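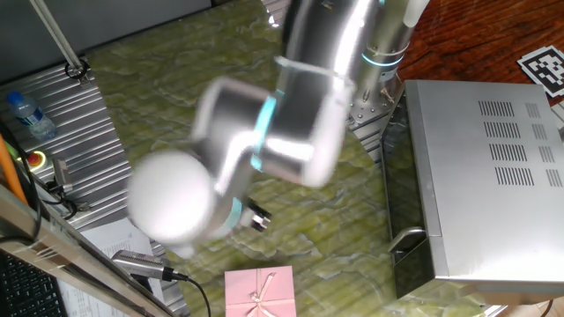
Arm, microwave, pink gift box. It was moving at the time.

Forum > Home & Workshop > Can they do the chores yet?

clarkuda_kev
Every June someone tells me the housework robot is nearly here. So, is it? I've got a sink full of dishes and a low opinion of the future.

Zorna
Depends what you call a chore. Putting a small box in a microwave, maybe. Finding the lid that fits the container, never in my lifetime.

cecilia_akolgo
I'd be kinder than that. We run two arms on the packing bench at work and they're good. Same carton, same spot, 889 of them a shift, no whingeing about the radio.

clarkuda_kev
Same carton, same spot. My kitchen hasn't had anything in the same spot since we moved in.

Loltedia
Cecilia's bench is a factory with the lights turned down. Put one of her arms in front of a fitted sheet and get back to me.

cecilia_akolgo
I can't fold a fitted sheet either, mate. Do I not count?

abugri70
Note the red stop button on the left of that photo. My dishwasher doesn't have one and it's flooded the laundry twice.

Zorna
Fair. Still, I'd want 92 goes out of 100 with my good mugs before I let it near the cupboard.

Loltedia
92? So eight mugs on the floor. You're a generous woman.

Zorna
They're ugly mugs.

clarkuda_kev
Right, off to do the dishes by hand. Will check back next June.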